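Workshop notebook - January, Leltcombe bench
Morning, started 8.15

Steel cups today! I have been looking forward to these since the Jayasinghe parcel turned up, and they are lovely things - mirror bright, a decent weight in the hand, and they ring if you flick the rim. Order was for 32 and I've unpacked the lot on to the long table.

First job was the wash. Warm water, drop of soap, soft cloth, no scourers (the Clusmont batch still has my swirl marks on it, never again). Then a second wipe with the dry cloth, going round the wall and never up and down. It makes a real difference to the shine.

Weighed the first one at 254 g, which made me very happy until I noticed the saucer was still on the scale. Will redo after lunch.

Rafsan Howlader came by and asked why everything was standing on its mouth. Mostly dust, but I've come round to it for inspection as well. You get to see the base straight away, and the base is where I find nearly all the faults: dull patches in the recess, little dings on the outer edge. With the cups the right way up I used to miss half of them.

Base notes, so we all use the same words:
- outer edge: the rolled bit, should catch the light cleanly
- step: the ring between edge and recess
- recess: the shallow round in the middle, more matt than the rest, and it's meant to be. Please stop polishing it!

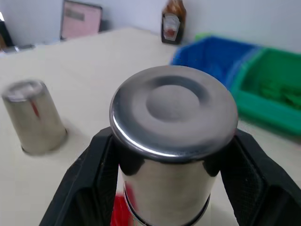
Cup base up, recess and bright edge showing. Second cup standing upside down to the left.

Really pleased with how clearly the step reads at that angle. I'd like the same view for the Stustov cups when they come, so we can lay the two makes side by side.

Got through 21 before the break. Rest this afternoon, plus the weighing. Need more soft cloths, and the blue pencil has gone missing again.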